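Septiembre, casi las once de la noche

Vuelvo a escribir en la cocina, con el ordenador cerrado a propósito, porque si lo abro me pongo otra vez con las curvas. Las curvas suben muy bonitas. Llevo todo el día desconfiando de ellas y quiero dejar apuntado por qué antes de que Sayaka me convenza mañana de lo contrario, cosa que se le da bien.

El asunto es el método de Lullska. Sobre el papel es sencillo: se graban demostraciones teleoperadas, se entrena la política y, en lugar de evaluar cada versión con una tanda completa en el robot, se entrena aparte un predictor que mira los primeros instantes del intento y dice si va a salir bien. Si el predictor acierta, ahorras muchísimas horas de banco. Si acierta por las razones equivocadas, ahorras horas y además publicas una tontería. Me temo lo segundo. No lo puedo demostrar todavía.

La tarea es la de siempre, el juguete rojo al cuenco. Tenemos 300 demostraciones, y de ellas me he pasado la tarde mirando las iniciales, que en teoría cubren 13 posiciones de salida del juguete repartidas por el tablero. En teoría. En la hoja de Muireann están todas marcadas con su código y su casilla verde. Luego te pones a ver las grabaciones y la sensación es otra: el juguete anda una y otra vez por la misma zona, a la derecha de la pinza o justo detrás del cuenco, y el cuenco no se mueve de su esquina. Si yo fuera un predictor perezoso (y todos lo son) aprendería la distancia entre los dedos y la mancha roja y me iría a casa.

Se lo dije a Muireann después de comer. Me contestó que la distribución de posiciones venía fijada en el protocolo de Hayes y que ellos habían replicado el protocolo, punto. Tiene razón en que lo replicaron. Yo le pregunté si el protocolo de Hayes estaba pensado para evaluar un predictor o para evaluar una política, que son cosas distintas, y ahí se quedó callada un rato y luego me dijo que lo miraría. No quiero ser injusto con ella. Hizo la parte más ingrata del trabajo, que es sentarse horas a recolocar la misma pieza de fieltro o de lo que sea, y la hizo con más paciencia de la que yo habría tenido.

Lo que me irrita es el resultado agregado. Un solo número, muy alto, en la primera página del informe para Drikari. Debajo, en letra más pequeña, cuatro condiciones de prueba. He pedido que se separen y Sayaka dice que por separado las muestras son demasiado pequeñas y los intervalos quedan feísimos. ¡Pues claro que quedan feísimos! Para eso están los intervalos. Si hay que juntar todo para que el resultado parezca sólido, lo que tenemos es una suma de cosas poco sólidas.

También está el acrílico. Las paredes transparentes brillan según de dónde venga la luz y el tablero es tan satinado que devuelve manchas claras. He propuesto tapar la pinza, el juguete y el cuenco en los fotogramas y pasar el predictor así, a ciegas, solo con paredes y reflejos. Si sigue acertando por encima del azar, ya sabemos qué está mirando. Sayaka puso cara de que era una prueba malintencionada. Lo es un poco. Las pruebas de este tipo tienen que serlo. En Sulldale hicimos una parecida hace años con unas cajas y el modelo resultó estar leyendo la sombra del operador, que se apartaba de otra manera cuando sabía que el agarre iba a fallar. Costó un verano entero rehacerlo. De aquello no hay ni una línea publicada y es, con diferencia, lo más útil que aprendí allí.

Me quedé con cuatro fotogramas de los que pedí etiquetar a mano. Se los pasé a los dos por separado, sin el código del intento, con la pregunta literal que se le hace al predictor: ¿éxito o fracaso? 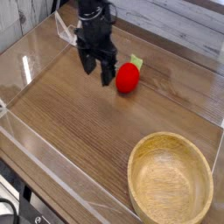
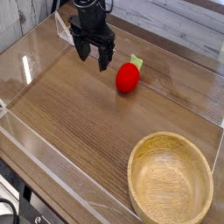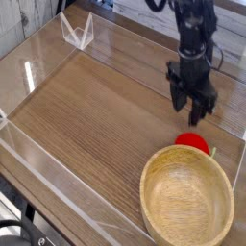
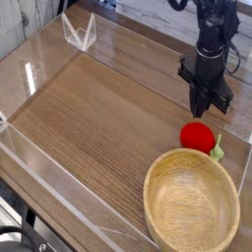
En los cuatro, la pinza abierta y el cuenco vacío.

Muireann respondió «éxito» a todo sin pensárselo. Sayaka respondió lo mismo y añadió, con retintín, que si un humano lo ve tan claro no es raro que lo vea una red. Pero es que a mí me preocupa justo eso. Los dos saben que casi todos los intentos de esa serie acabaron bien, y el predictor, a su manera, también lo sabe. Contestar siempre que sí da una nota estupenda cuando la respuesta casi siempre es sí. Quiero ver qué dice cuando los fracasos y los éxitos están a partes iguales, y de momento nadie ha apartado fracasos suficientes para montar ese conjunto. En el informe aparecen como «intentos descartados». Descartados por quién, con qué criterio y en qué momento, eso no lo pone.

Pedí los descartados. Están en un disco, me dicen, pero sin etiquetar. Mañana a las nueve los quiero en mi mesa aunque tenga que etiquetarlos yo.

Debería apuntar también lo que va en contra de mi manía, por honradez. La política en sí no es mala. La he visto funcionar con mis propios ojos esta mañana, con el juguete puesto donde yo quise, y lo cogió a la primera, y la segunda vez corrigió el acercamiento de un modo que no me esperaba. A lo mejor el predictor también es mejor de lo que creo. Sayaka ha hecho una cosa decente, que es congelar el codificador visual y entrenar solo la última parte, y con eso se recorta bastante el margen para memorizar tonterías. Bastante, no del todo. Le he dicho que lo ponga más arriba en el informe, que ahora mismo está escondido en un apéndice.

Lo que no voy a firmar es la frase de la conclusión, la de que el método «elimina la necesidad de evaluación física». La he tachado a las seis de la tarde y a las siete y media había vuelto a aparecer, con «prácticamente» delante. La he vuelto a tachar. Si Drikari quiere comprar esa frase, que se la escriba otro.

Tareas para mañana: los descartados, la prueba a ciegas, preguntarle a Muireann por las posiciones del lado izquierdo del tablero, mover el cuenco de una vez. Y llamar al dentista, que lo llevo aplazando desde julio.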